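Newsletter > Clavard site > Around the building > October issue

October
By Ilse Jansen

Winter tops: please fold them, bag them, write your name on them

Quick one this month as I'm typing between two other jobs. The winter clothes swap is back at Clavard and the donations are coming in faster than I can find rails for. Last year we rehomed 353 items and had 60 left at the end, most of them navy tops nobody could tell apart. So this is mostly about navy tops. Sorry to the knitwear people, your turn next month.

First thing — the bed is the sorting surface. Not the floor, not the chairs. A bed is the right height, you can walk up to it, and you can lay a sweatshirt out flat with both arms spread and see what you've got. Sheet stays on. If you think the sheet is due a change tell Lemlem Wubshet, she has the key to the linen cupboard.

Second thing, sleeves. Almost every top I've refolded had one sleeve inside out or rolled up in the body. Pull both sleeves out before you do anything else. Then smooth from the collar down. Then fold.
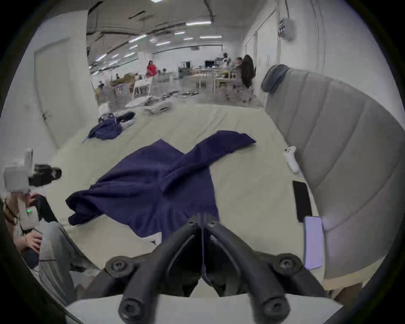

Navy garments on the bed, still to be folded.

The fold we're using is the Wouters one, named after the shop where Lemlem learned it. Front down on the sheet. One side in to the middle, sleeve laid straight back down along it. Other side the same. Then bottom hem up to the collar in two goes, not one, or you get a fat lump that slides off the pile. Dark fabric shows every bit of fluff so give it a quick go with the roller before the last fold. Rollers are in the blue tub, please put them back in the blue tub.

Hooded things: hood flat, folded down over the back first. Cords tucked inside the hood. If a cord has come out of one side don't bin it, put it in the bag with the top and somebody with a safety pin will sort it. Probably me.

Zips done up. Pockets emptied. We had a door pass, a train ticket and 54 pence out of pockets last October and the 54 pence is still in my drawer if it's yours.

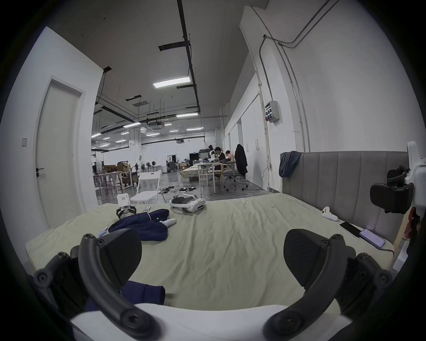 Piles are where we went wrong last year. Everything got stacked by who brought it, then somebody moved one stack to make space and that was that. This time it's by colour, then by size, smallest on top. Navy needs a pile of its own. Keep your own bits off the sheet while you're at it, it doesn't take long for a mattress to fill up, and with phones and a headset and a game controller down among the clothes you will fold something into something. There are hooks by the door from next week, and a tray for phones. And a cloth slung over the headboard counts as not sorted, I'm afraid. If it's for the swap it goes in a pile. If it's yours take it home.

Labels — small white card, safety pin through the care label and not through the fabric. Size, and your initials if you want it back should it not go. No initials means we can pass it on. I have bought 1,526 cards because the smaller pack was out of stock, so there is no excuse and please do not save them for best.

What we'd like more of: jumpers in large and extra large, kids' anything, plain scarfs. What we've got plenty of: navy. Conference t-shirts. If it has the name of a firm right across the back it'll probably end up as a cleaning cloth so think about whether you'd rather keep it.

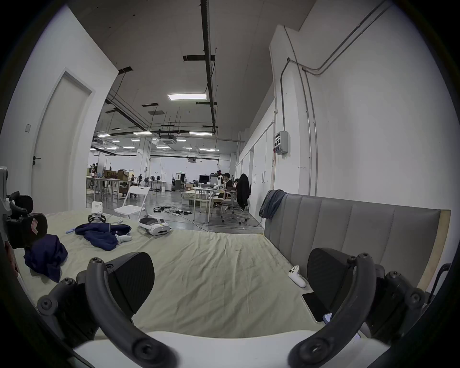 Drop-off is any time up to 4pm, by the side entrance. Please don't leave bags in the corridor, even for five minutes. Folded is lovely. Unfolded is fine too but then stay ten minutes and help, the kettle will be on. Lemlem is showing people the fold at noon most days and she is much more patient than me. Bring a top of your own to practice on if the pile puts you off.

Washing: everything should arrive clean. We've had the odd thing that smelt of a shed. Inville have offered us their machine for anything that needs a second go but it's a favour and I'd rather not lean on it. Cold wash for the navy, inside out, or it goes that sad grey by spring.

Whatever hasn't gone by the end goes to the Gonari clothing bank as before. Lemlem is driving. She has room for one passenger and would like some help with the lifting at teh other end.

Questions to me, at my desk or by note under the door.

Recent items
Side entrance: new closing time
Lost property, what's left
Coat hooks, an update
Soup lunch at Inville
Bike shed keys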